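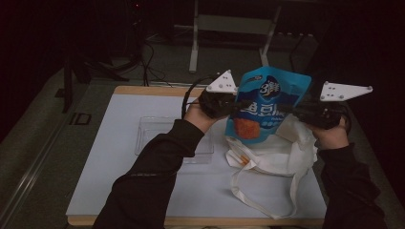 Ilton Community Garden and Hall Association, minutes of the general meeting, 8 June 2020. The meeting opened with the big news: the Ajayi Street hall is ours for the winter program, and the garden beds out the back come with it! Oluwatosin (chair) thanked everyone for coming in out of the cold. First up was the old question of food for the Saturday working bees, and the feeling was strongly in favour of things that come in their own packet while we're all being careful about sharing plates. A blue snack pouch like the one in the photo is the right sort of size, it fits in a coat pocket and can be opened with gloves off at the tap. Humaira will price a mixed carton and would love suggestions (no nuts, please).

Present: Oluwatosin Etim (chair), Humaira Niazi (minutes), and members as per the sign-in book.

Previous minutes: accepted, with one correction. The climbing beans went in along the north fence, not the east.

Winter planting
Humaira gave a terrific report on the broad beans, which are up to the second wire already. The garlic is slower but looks healthy. Much discussion of whether to try brassicas again after last year's cabbage moth. Agreed to go ahead in 2 beds only, under netting, with the spare hoops from the shed. If anyone has old net curtains, bring them along, they work a treat.
The Prurkia bed (named for the street, for newer members) will be left to green manure until spring. Oluwatosin still wants pumpkins there. Noted, again.

Compost
The third bay is finally hot and smells wonderful, or at least it does to those of us who like that sort of thing. Please chop up corn cobs and citrus before they go in. Coffee grounds from Clemumia Cafe are still coming through every week and we're very grateful. Buckets need to go back rinsed.

Money
Balance carried forward as per the sheet on the noticeboard. The council small grant of $500 has arrived, hooray. Moved that it go towards a second rainwater tank and the fittings. Carried with no one against. Humaira to get quotes, and to ask whether the downpipe on the street side can take a diverter.

Hall
18 chairs are on loan from the bowls club and must be wiped down and stacked after each use. The urn trips the switch if the heater is on as well, so it's one or the other for now. Kids' seed-sowing morning is going ahead outdoors with five families booked in and room for more.

Other business
Lost: one pair of secateurs, red handles. Found: a beanie, and somebody's very good trowel.
The gate code has been changed. Ring Oluwatosin for the new one.

Meeting closed 8.40 pm. Tea and a walk round the beds by torchlight followed.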